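Resetting the picking cell after a bin swap

The Kurnport vendor sheet says a bin change takes 2 minutes and needs no recalibration. I have my doubts about both. This is the routine we use at Clestholm, written up by Ayana Endale after the April changeover.

Before you start, put the arm in hold and lock it out. The pendant's "safe" light only tells you what the controller believes, so check the isolator as well.

1. Seat the new bin against the timber and clamp one corner. Snug will do. Overtightening bows the rim, and then the edge heights you teach are wrong.

2. Check the bin against the tape corners on the bench. If the tape has lifted, replace it before you measure anything. I wouldn't trust "it looks square" from anyone, me included.

3. Trace the hose and cables along the arm by hand. Loops that hang low are the ones that catch on the rim when the wrist turns.

4. Load a mixed test set. Triantafyllou's demo used matching boxes, and a cell that can pick matching boxes has told you very little. Go for something soft, something with a cord, something awkward. 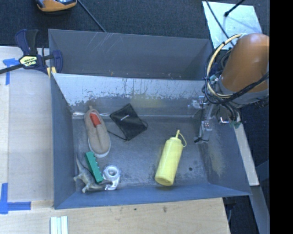

Test set in the front section: shoe, drawstring pouch, dinosaur, toy block strip, tape dispenser and squeeze bottle. Clamp at upper left.

5. Re-teach the rim height and the divider. The divider slopes, so take a point at the top and another at the foot. The Gerach software offers to fill in the second one for you. Decline.

6. Run at low speed with a hand on the stop. Watch the gripper near the walls, where the depth readings off scuffed metal are at their worst.

Our log shows 898 attempts on the old bin, and its settings were no use on the new one. Ignore the success rate on the screen until you've passed 700 attempts, and don't let anyone quote it in a meeting before then.

Recheck the clamp every Tuesday, before the first run.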